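Best practice for letting an arm use a lab scale?

Kalley_bench
Hi all! We're setting up a small arm to put glassware on a digital scale and log the weight, and I've been asked to write our house rules before March. I have a page of stuff already but half of it is me guessing. How close do you let the gripper get to the pan? Do you re-zero every time? And does anybody have a rule for cables, or is it just "keep them tidy"?

taswood77
Zero it before every run. Don't let the fingers touch the pan. Done.

Welum Shop Notes
I've written these rules twice now (the first set was way too long and people skipped it), so take what's useful.

Ours say the arm lets go and backs off before anyone logs a number. A finger still resting on the glass will throw your reading and you might not notice for days. We wait 5 seconds after release, then read. Check with a known weight at the start of the shift – we use a 1000 g one – and write down what the display says even when it's right. I went back through 226 of our old log lines once and nine had no check weight next to them, so now a run without one doesn't count.

On speed, go slow over the pan. Scales hate being pushed down on, and a bad height setting can wreck the load cell in one go. Set a floor height in the software and make changing it a two-person job.

Cables do need a real rule! Ours is that the scale's power cord can't cross the path of the arm, and it gets looked at every time somebody moves the scale. Also, if you put a cloth down, smooth it out under the feet and check the scale is level again, as soft folds can tip it a little.

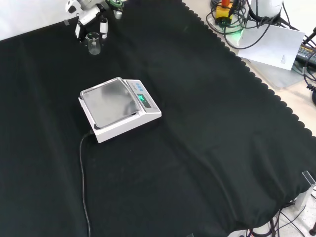 Oh, and glassware. We start every new program with an empty beaker and a hand on the stop button, and only add liquid once it's done five clean placements in a row. Drop one and you start the five over. People grumble about that one, but I'm keeping it.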